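手持夹爪数据采集套件试用报告(课程项目,第三小组)

2018-04-25

先交代一下背景。这学期的实践课要求每组挑一个市面上能租到的机器人相关产品,自己用一遍,然后写清楚值不值得系里买。我们组抽到的是Stista家的手持夹爪套件,租期不长,所以我基本上一有空就泡在场地里(作业都是半夜补的)。组里一共四个人:我、Thaís Dantas、Buppha Thongsuk,还有负责跟厂家联系的Sepehr Jafarzadeh。报告主要由我执笔,口气随便了点,老师见谅! 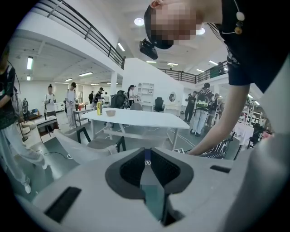
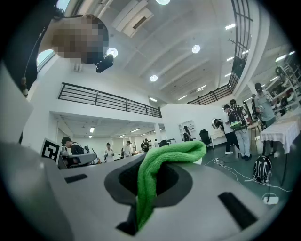
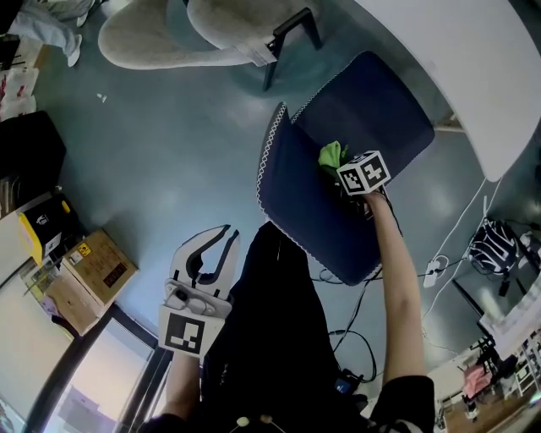 套件送来是两个箱子。一箱是夹爪本体,左右手各一只,另一箱是头戴相机、标定用的方块、线和充电器。说明书有英文版和泰文版,中文版只有薄薄一张折页,翻译得挺着急的,“校准”和“对齐”两个词来回混用,害我们第一天下午白白重做了两遍。后来Sepehr写邮件去问,对方一位叫Lacey Mellor的技术支持当天就回了,还附了一份改好的步骤表。这一点我要给高分,回信很耐心,没有那种复制粘贴的味道。

先说上手。我原来以为最难的是软件,结果最难的是手。夹爪套在手上以后,你的手指突然变成两根,平时顺手一捏的东西都得重新想一遍角度。Buppha学得最快,她平时打羽毛球,手腕很稳。我就不行了,头一天叠毛巾叠得像在揉面,录出来的片段一多半都得删掉。到第三天才找到感觉:手腕别急着转,先让夹爪的开口跟布边平行,再慢慢合上,合到底以后停一下再提。就这么个小停顿,我的废片少了很多。

任务是我们自己定的,选了叠毛巾和把布从椅子上拿到桌上这两样,每样录20分钟为一轮,中间换人。为什么选布呢?Thaís的意见是硬的东西大家都会抓,软的才看得出这套东西的脾气。我同意。抓杯子瓶子之类的时候夹爪几乎挑不出毛病,一换成毛巾问题就来了,布面一厚,夹爪合上时会把多余的褶子推开,最后只夹到一点点边。薄的布反而好办。所以如果系里以后真买,建议配一套不同厚度的布料,别只用一种。

再说标定。每次开机都要拿方块在相机前转一圈,软件里的进度条走满才能开录。官方说明讲得很轻松,我们的体会是要看场地。灯多、地面反光的时候进度条会卡住不动,换个方向站就好了。我们还踩过一个坑:方块拿在手里的时候,手指不要盖住图案的角,盖住了它也不报错,就是一直转圈圈。这条我用红笔写在折页背面了,下一组借的同学请务必看!!

软件部分,录制界面做得很干净,一个大按钮,一个剩余空间提示,别的都收在菜单里。我喜欢。不喜欢的是导出。租用版默认只能把文件导进他们自己的格式,要转成我们课上用的格式得另装一个叫Plarnell的插件,而那个插件在我的旧笔记本上装了三次都闪退,最后是用Sepehr的电脑转的。整批转下来占了400GB,学校给的网盘根本放不下,只好去借移动硬盘。这件事应该早一点想到,算我的锅。

佩戴感受也记一笔。夹爪本身不算沉,但录满一轮以后小臂会酸,酸的位置每个人还不一样。头戴相机的带子对扎马尾的同学不太友好,Thaís后来改成低马尾才戴得住。我头围偏小,带子收到最紧还是会往下滑,低头的时候尤其明显,得隔一会儿往上推一推。要是带子能再多一档就好了。续航方面,充满一次我们能撑40分钟,刚好两轮,然后就得去插着。插座不够的教室会很难受,地上全是线,走路要小心。

价格我没法评价得很专业,只能拿同类的比一比。我们另外问了Hevwood那边的套件,他们的租金便宜一些,但是不带头戴相机,标定也要自己买板子来贴。Thongchai Ratanaporn学长去年用过那一家,他的看法是机械部分更结实,软件要自己折腾。我们小组讨论了好久,意见没有完全统一:Sepehr偏向便宜的那家,他喜欢自己改代码;我和Buppha偏向Stista,理由很俗,就是省事。Thaís说要看老师想让学生学什么,这话我觉得也对。

最后我们一共留下16段合格的完整片段,叠毛巾的比拿布的多。数量比计划少,原因前面都写了,主要耗在第一天的标定和后面的转格式上。如果重来一次,我会先花半天只练手不录像,再花一个小时把导出流程从头到尾走一遍,确认文件能打开,然后才正式开始。

给系里的建议:先别急着买,可以八月再租一次,赶在暑期课之前,让没用过的同学也试试,看看他们卡在哪里。真要买的话,请跟厂家谈好中文说明书和导出插件这两件事,备用的夹爪软垫也多要几副,我们这副用到后来边上已经有点起毛了。

录制记录表和Sepehr写的转换脚本都放在小组共享文件夹里,移动硬盘在Buppha那里,要拷数据的同学直接找她。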